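Packing Long Blocks in a Shared Bin: Storage and Sorting of Returned Building Blocks

Student project report
Callum Treloar and Ryota Tsuji
Supervisor: Joanne Inskip
August 2026

1. Background

The Ashworth play library lends sets of building blocks to nurseries and primary schools. The blocks come back mixed. A set that left the store in order is usually returned in whatever bag or box was nearest, and the pieces are tipped together before anyone has time to check them. Pauline Haworth, who runs the store, asked us to look at how the long blocks are kept between coming back and going out again.

The long blocks are the awkward part of the stock. Short cubes settle in any container and can be scooped out by the handful. Long narrow pieces lie across one another, leave gaps underneath and have to be lifted one at a time. At the start of the project the library held 1,587 blocks of all shapes, and 200 of these were long ones.

2. Aim

We wanted to find out whether the long blocks should be kept in one deep bin, in one shallow bin, or in separate trays by colour. We looked at the floor space each method used, the time taken to make up a set, and how many blocks were chipped at the ends.

3. Method

All three methods were tried with the same stock. Each was used for the same number of working days, with one of us making up sets from the order sheets and the other keeping the time. We swapped over halfway through each trial, as Ryota is quicker at finding pieces and this would have affected the results.

For the deep bin, blocks were put in as they arrived, with no attempt to lay them straight. For the shallow bin, we laid them in one direction as far as possible. The trays were Rindska stacking trays already owned by the library. Chipped ends were marked in pencil before the first trial so that only new damage was recorded.
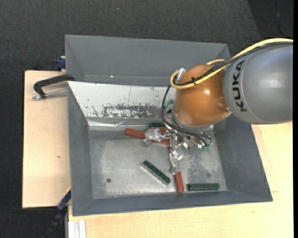
Figure 1. Long blocks in the open grey bin, with reddish-brown pieces among them.

Blocks were taken from the top first. Where a piece was trapped under another, the upper one was moved aside and left in the bin. We did not tidy the bin between orders, which matches what happens on a busy day in the store.

4. Results

The deep bin took the least floor space and was the quickest to fill. It was also the slowest to pick from. Most of the lost time came near the end of an order, when the last colour needed was somewhere at the bottom and several pieces had to be shifted to reach it.

The shallow bin was better. Blocks laid in one direction stayed fairly straight for the first few orders, then began to cross as gaps opened up. Picking was still faster than from the deep bin – even when the blocks were badly crossed, most of them could be seen.

The trays gave the fastest picking and the least damage, but putting returned blocks away took much longer. Of the 200 long blocks, 93 had been marked as chipped before we began. New chips were found on 3 blocks, all during the deep bin trial.

5. Discussion

The main cost of the trays is sorting at the return stage. Bradley Sedgwick, who handles returns, told us he would rather sort when the store is quiet than search a bin with a school waiting. Other staff preferred to put everything away at once and deal with it later.

Our trials were short and used only one type of long block. We did not test lids, and we did not look at how children put the blocks away, which may matter more than anything done in the store.

6. Recommendations

Use one shallow bin for returned long blocks and empty it into the colour trays at the end of each day. Keep the deep bin for cubes. Chipped blocks should be sanded before they go back into a set.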